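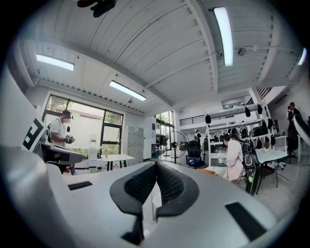 Page last changed: April, 16:40

Workroom users' meeting: minutes

Chair: Marthinus Nkuna. Minutes of the last meeting agreed with one spelling corrected (Padari, item 4).

1. Lights
The ceiling lights are to be cleaned before the summer. Harport quoted 2,042 for cleaning and new tubes throughout. Ement has not replied. Agreed to wait until the end of the month and then accept Harport.

2. Window
The big window with the black frame needs its seals looked at. Bouchard will be asked for a price. Spending limit set at 3,000 for items 1 and 2 together.

3. Lockers
Labels are missing from part of the grey metal cabinet. Users to put a name on their door by the next meeting. Unnamed lockers will be opened with two people present and the contents bagged.

4. Fans
Padari will test the fans, the tall black standing one first. Cables are not to be left across the tiles where people walk. Tape to be bought.
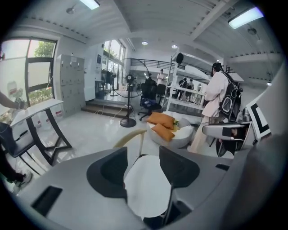

Marthinus Nkuna said that tape would lift within a week on a glossy floor and asked for a proper rubber cable cover. Agreed. He will order 2 and bring the receipt.

5. Floor under the table
Containers kept on the floor by the window to be moved when the tiles are washed.

6. Any other business
Request for a handrail at the steps by the glass doors. Carried over.

Meeting closed 17:25.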